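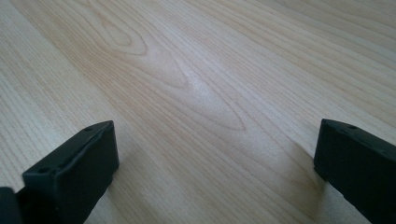 The grain on the top of the Girkance table.

Girkance Work Table by Reda: Review After 11 Months
Posted May 30, 2026

I bought the Girkance to replace a folding table that had started to sag in the middle. I wanted something plain that would hold a computer during the day and take general use the rest of the time, including wrapping packages, sorting mail and the occasional sewing repair. I paid $558 with delivery included. The price has moved up and down since then, so check before you order.

Delivery and assembly

The table came in two boxes on different days. The legs arrived first, which was no use to me, and the top came later in the week. Both boxes were well packed, with foam at the corners and a sheet of cardboard over the finished side.

Putting it together took 25 minutes. You turn the top face down on a blanket, bolt the legs to the metal plates that are already mounted underneath, and flip it over. Flipping it is the only part that needs two people. The hex key in the box is short and hurts your hand after a while, so use your own if you have one. The printed instructions show the washers in the wrong order on one page and the right order on the next. The lock washer goes against the bolt head.

The top

The top is the reason to buy this table. It is pale, somewhere between cream and tan, with a low sheen. Mine has a run of long pointed arches in the grain, and the rest of it is fine straight lines. Reda's product page says the pattern varies from one table to the next, and the one on the page looks nothing like mine. If you want a perfectly even surface, this may bother you. I like it.

The finish is smooth and wipes down with a damp cloth. Coffee has not left a mark as long as I got to it the same day. A ballpoint pen did leave a faint line where I wrote on a single sheet of paper with nothing under it. The line mostly came out with a little dish soap. I would still use a pad for writing.

I put a cork mat under hot drinks out of habit. The care card tells you not to set pans on the surface and I have not tested that.

Stability

Reda rates the Girkance for 200 pounds. I have never put anything close to that on it. With a large monitor, a printer and a stack of books it stays level and does not bow.

Side-to-side movement is a different matter. For the first few months there was none. In February I noticed a slight wobble while typing. Three of the leg bolts had worked loose, and tightening them fixed it. I now check the bolts when I move the table to vacuum. The feet have screw adjusters, but on carpet they sink in and it is hard to tell whether you are turning them enough. I set mine with a level on the top and have left them alone.
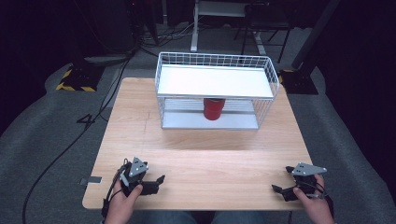 Wire basket on the Girkance, with a red cup inside.

Storage

There isn't any. No drawer, no shelf, no cable tray. Reda sells a drawer that screws to the underside, but it costs too much for what it is and takes up knee room. A wire basket toward the back edge works well enough for small things. One with a flat board across the top gives you a second level without adding much weight, and you can still see what is underneath.

Cables are a nuisance. There is no hole in the top for them, so everything drops over the back edge. I stuck a few clips along the underside and that keeps them off the floor.

Compared with the Condelell

Before buying, I spent some time with the Condelell from Rattanakul, which a local store had set up next to a row of office chairs. It is cheaper and has a drawer. The legs are thicker and it felt a little steadier when I pushed on the corner. Against that, the top had a gray printed pattern that I did not care for, and the front edge was sharp enough that I noticed it on my forearms within a few minutes. The Girkance has a more comfortable edge. If you sit at a table for most of the day, try leaning on both before you decide.

Customer service

I wrote to Reda once, about a missing foot pad. They answered the next day and mailed a full set, which arrived a week later. I did not have to send a photo or a receipt.

What I would change

A longer hex key, thread locker on the leg bolts, and a cable hole with a cover. I would also like a slightly deeper version, as my monitor sits closer than I want it. Reda lists a wider table in the same line – but the depth is the same.

Rating: four out of five. I would buy it again at this price, though I would wait for a sale if I were not in a hurry.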